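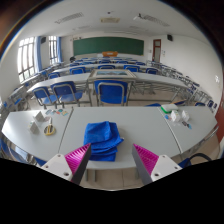 白色长桌上的一块蓝色毛巾

读《克伦赛德的排水图》:一本写测绘的小说,以及它的页边注

书名:《克伦赛德的排水图》(Clernside)
作者:Pirjo Hakala
中译本,平装,扎斯登(Zasden)文库
读完时间:2025年4月
阅读方式:纸质本通读一遍,第二部重读一遍,电子版用于检索

先说版本。我手里这本是平装第二次印刷,开本比同一文库的其他几种略窄,内文用宋体,页边注用小一号的仿宋,排在切口一侧。电子版把页边注全部移到了章末,变成带编号的尾注。这个改动对一般小说影响不大,对这本影响很大,后面会讲到。

故事的骨架很简单。测绘员 Treter 受雇到一个叫克伦赛德的镇子,重新绘制地下排水管网。旧图是上一任测绘员 Quintana 留下的,图上有18处检修井,Treter 下到地面去核对,能找到的只有11处。小说的主要篇幅就是他逐一核对剩余各处的过程。镇上的人对他不热情,也不妨碍他。没有凶案,没有失踪人口,也没有一般悬疑小说里那种会在中段冒出来的旧日恋情。

全书分三部。第一部写到达和接手,第二部写核对,第三部写交图。三部的长度很不平均,第二部占去大半。第一部的叙述是普通的第三人称过去时,句子短,信息量大。第二部改成工作日志的格式,每条以井号开头,后面跟天气、水位、井盖状况,再往后才是 Treter 自己的记录。第三部又回到第三人称,但时态和视角有细微变化,叙述者开始知道一些 Treter 不知道的事。译者在这里处理得谨慎,中文没有时态,她用“后来”“当时还”一类的词把差别保留下来,没有另加解释。

我对第二部的评价最高。日志格式在小说里容易做成噱头,写几页之后作者往往忍不住,让记录人开始抒情。Hakala 没有这样做。整个第二部,Treter 的用词范围几乎不变,变化发生在他记什么和不记什么。开头几条他把每一口井的深度都量到厘米,到中段深度有时空着,只写“同前”。读者需要自己注意到这个空缺。我第一遍没有注意到,翻回去才看见从哪一条开始缺的。

页边注是 Quintana 的。旧图的复印件上有她的手写批注,小说把这些批注印在 Treter 日志的旁边,位置和对应的井号对齐。两个人从未见面,书里也没有安排他们通信。但是由于排在同一个版面上,批注经常像在回答日志里的问题,有时又像在故意不回答。例如 Treter 写某处井盖被沥青覆盖,无法开启,旁边的批注只有两个字:“不急。”纸质本上这两行是平行的,视线可以横着走。电子版里要点进章末再跳回来,平行关系就没有了。如果只打算读一种,应当读纸质本。

再说比例尺。旧图的比例尺是1比1000,这个数字在书里反复出现,承担的功能不止一种。首先它是情节上的硬约束:在这个比例尺下,图上一毫米等于地面一米,一条铅笔线的粗细就足以盖住一口井。Treter 找不到的几口井里,有一部分就是被线条本身遮掉的。其次它规定了叙述的精度。第一部里凡是涉及距离的地方,都取整到米,没有更细的。我抽查了几章,没有发现例外。第三部的取值变细了,出现了半步、一掌宽这样的量度,与叙述者视角的变化同步。

这种写法的代价是人物。镇上的人基本没有展开。旅店老板、水务所的文员、一个总在桥头修自行车的少年,都只有轮廓,功能是给 Treter 指路或者指错路。其中水务所文员原本可以写得更多,她掌管档案,手里有 Quintana 的离职记录,小说给了她两场戏,两场的对话结构几乎相同:Treter 提出调阅,她说需要申请,他填表,她收下。第二场应当有一点推进,但没有。我倾向于认为这是疏漏,也有读者认为是有意的重复。从文本里找不到足够的依据来判断。

关于 Quintana 的离职,书里给了三种说法,分别来自文员、旅店老板和批注本身。三种说法的时间对不上。文员说是六月,按最后几条批注提到的积雪推算则不可能是六月。小说没有解决这个矛盾。我把相关段落摘出来排了一张表,结论是至少有一方记错,或者批注是分两次写的,中间隔了一段时间。第二种解释与笔迹有关的一句描写相容,那句在第二部靠后的位置,说墨水颜色前后不同。作者给的线索到此为止。

第三部交图的一章是争议最大的部分。Treter 最后交上去的图有多少口井,这里不写,以免影响没有读过的人。只说技术上的一点:这一章没有页边注。版面的切口一侧留白,宽度与前面完全一致。也就是说排版时保留了批注栏,只是里面没有字。电子版当然看不到这个留白,章末也没有任何标记,读电子版的人会直接翻过去。

译文总体可靠。术语统一,检修井、跌水井、雨水口三个词没有混用,这一点在涉及工程的小说翻译里并不常见。有两处我有疑问。一处是第一部里把管道的“坡度”译成了“斜率”,后文又改回坡度,应为漏改。另一处是批注里一个反复出现的短句,前面译作“再看”,后面译作“复核”。从上下文看是同一句话,统一译法会使重复的效果更清楚。译者 Anneli Mustonen 在后记里谈到批注的语气问题,提到她希望早期的批注更口语一些,可能这就是改动的来源。后记不长,建议读完正文再看,里面引了第三部的原句。

装帧方面,封面用了一张管网图的局部,线条烫银,摸上去有凹凸。书脊上的字偏小,插在架上不易辨认。锁线装订,可以摊平,对这本书来说很实用,读第二部时需要频繁地前后对照。内文纸张偏薄,用铅笔没有问题,用水性笔会透。我在书里做标记用的是铅笔。

适合的读者:能接受低情节密度,对文献形式的小说有兴趣,不介意自己对照前后页。不适合的读者:期待谜底的人。宣传语里把它归为悬疑,我认为归类不准确,容易造成误买。

与作者的上一本书相比,这本的结构更紧,语言更干。上一本有大量的景物描写,这本里景物只作为测量条件出现,例如雾的意义是看不见标尺。我个人更喜欢这一种处理。

打分的话,结构五分,语言四分半,人物三分,译文四分半。总分不计算平均值,各项的权重因人而异。

勘误记录(第二次印刷):
第一部,“斜率”应为“坡度”。
第二部,有一条日志的井号与页边注错开一行,对照前后文应上移。
第三部,未发现错字。

下一篇写同一文库的另一本,还没有读完,目前进度在第二章。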